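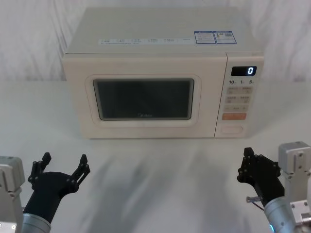

Setting up the new microwave

The old microwave came with the apartment and finally went to the recycling depot in August. It still heated, but the turntable motor had been stalling for months and the door latch needed a second push. I replaced it with a countertop unit. Notes follow, mostly for my own reference.

Placement

My first choice was the shelf over the refrigerator. I measured it, then read the clearance section of the manual and gave up on the idea. The shelf is deep enough for the body, but with the required gap at the back the feet would sit right on the front edge. The Govis cart next to the window has the depth but flexes under load, and I don't want hot soup coming off a surface that moves.

It ended up on the white table, toward the back. The top is level in both directions, which I checked with a short spirit level before lifting anything onto it. The remaining strip in front of the door is 375 mm, enough for a dinner plate plus a hand on either side.

Power

The outlet behind the table shares a circuit with the kettle. Running both together is asking for a trip to the breaker panel, so the kettle moved to the other wall. I don't use extension cords with heating appliances. The old Skarbridge power strip that used to live back there now runs a lamp and a phone charger.

Labels

There is a long strip of printed icons and small text along the front of the top surface, and two blue-bordered stickers side by side near the rear corner. I have left all of it in place for now. Stickers on a warm appliance get harder to remove with time, so I will probably take the two blue-bordered ones off once the return period ends. Warm the adhesive with a hair dryer on low, pull back at a flat angle, and clean up with a drop of cooking oil followed by dish soap. No scrapers on a painted or plastic case.

Controls

The panel is flat membrane buttons in pairs under a black display, with 10, 1 and 5 printed just below the display. I prefer a dial. A dial can be set without looking, and it survives wet fingers better. On the other hand a flat panel wipes clean in one pass, and the dial on the old unit had a ring of grease behind it that I never fully got out.

Water test

I run the same check on every microwave. Put a measured quantity of cold water in a glass bowl, take the temperature, heat for a fixed time at full power, stir, and take it again. With 2 liters and a two-minute run, the result works out to 467 watts absorbed by the water. That is low. I repeated it with the bowl moved to the center of the turntable and the water stirred properly before reading, and the second figure was much closer to the rating plate. I am discarding the first one as my own error. My thermometer is a cheap Vornari probe and reads slow, so wait for it to settle.

Covers

The Jelínek splatter cover from the old machine fits the new cavity, but only just. It touches the side wall if the plate is off center - a smaller one would be better. Until then I use an upturned soup bowl.

Still to do: label the breaker, and find somewhere for the manual that isn't the drawer with the takeout menus.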